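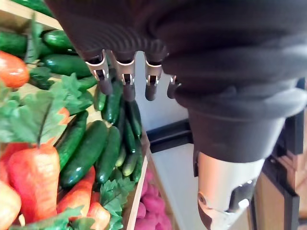 Werkon Settlement Set, version 2, pairs end-of-day terminal totals with the deposits that later reached the merchant's bank account. Each record covers one settlement batch from one terminal. Merchants are small retailers in Wonville and Tollby, grouped by what they mainly sell. A shop selling mostly produce carries category code PRD whether it prices by weight or by the piece. Mixed grocers carry GRO, and everything else carries OTH. The category is assigned per merchant and never changes within the set.

Contents

batches.csv: one row per settlement batch, 1,019 rows
deposits.csv: one row per bank deposit line
links.csv: many-to-many table joining the two
merchants.csv: one row per merchant, 47 rows
adjustments.csv: refunds, chargebacks and terminal rental debits
CHANGES.txt

All files are UTF-8, comma separated, with a header row. Amounts are integers in cents. Negative amounts are debits to the merchant. Times are local and in 24-hour form. Calendar dates have been replaced with a day offset from the merchant's first batch, so that day 0 differs between merchants. Do not join merchants on day_offset.

Fields in batches.csv

batch_id: opaque string, unique
merchant_id: key into merchants.csv
terminal_no: integer, starts at 1 within each merchant
day_offset: integer
close_time: hh:mm
gross_cents: sum of approved purchases
refund_cents: sum of refunds, zero or negative
surcharge_cents: surcharge passed on to customers, if itemised by the terminal
scheme_split: semicolon-separated scheme and amount pairs
auto_closed: 1 if the terminal closed itself at its cut-off time, otherwise 0

An empty surcharge_cents means the terminal did not itemise. Zero means it itemised and there was nothing to report. Version 1 conflated the two, and any model trained on it should be retrained before its results are compared with results on this version.

Fields in links.csv

batch_id, deposit_id, link_type, link_source. Values for link_type are full, part and netted. Netted is used where the acquirer took fees out before paying the balance. Values for link_source are rule and manual.

How links were made

The rule pass looks for a deposit equal to gross plus refunds, within a window of three day offsets. Where none exists it subtracts the merchant's contracted rate and tries again, then tries sums of two consecutive batches. Whatever remained went to manual linking, which accounts for 87 batches. Marcelino Pastor and Tài Từ linked these independently from the merchants' statements. Where they disagreed, Kathleen Buckley made the final call and both original answers were discarded. We regret the last part; inter-annotator agreement cannot be recomputed.

Known problems

Batches closed after midnight carry the offset of the day on which they closed. Merchants with late trading therefore show days with two batches on one terminal followed by a day with none.

Rounding of the contracted rate varies by acquirer. Some round per transaction, others on the batch total. The rule pass assumes the batch total, with a tolerance of 2 cents. Per-transaction rounding on a busy day can exceed that, and most of those batches ended up in the manual group. That group is harder than the rest as a consequence, and should be reported separately.

Terminal rental debits appear in adjustments.csv on the day they cleared. The invoice day is not held.

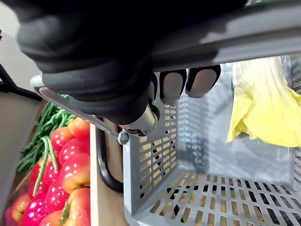
Khadija Hajji objected, on reading the draft of this card, that a netted link hides the fee rate from anyone using links.csv alone, and asked for a fee_cents column alongside it. The column is not in this release. It can be derived by summing gross_cents and refund_cents over the linked batches and subtracting the deposit, provided no chargeback in adjustments.csv falls against the same deposit. If one does, add it back first. The script derive_fees.py in the tools directory handles both cases and skips part links with a warning.

Splits

Split by merchant, never by row. The split column in merchants.csv holds train, dev or test. Brennan, the reference matcher, was tuned on dev only. Its configuration is in tools/brennan.ini.

Intended use

Testing of reconciliation software, and study of fee netting in small-merchant deposits. The set is too small and too local to support statements on average merchant fees. Acquirer names are masked as A to D and should not be guessed at in published work.

Personal data

No card numbers, whole or truncated, were collected. Merchant names, bank account numbers and statement reference text were removed at source. Free-text memo lines on deposits were replaced with a memo code; the code list is in tools/memo_codes.csv.

Licence and contact

Non-commercial research licence, text in LICENCE. Corrections go to Sorcha Ó Dubhghaill through the issue tracker. Quote the batch_id and the release number. Fixes to links are batched and released each September.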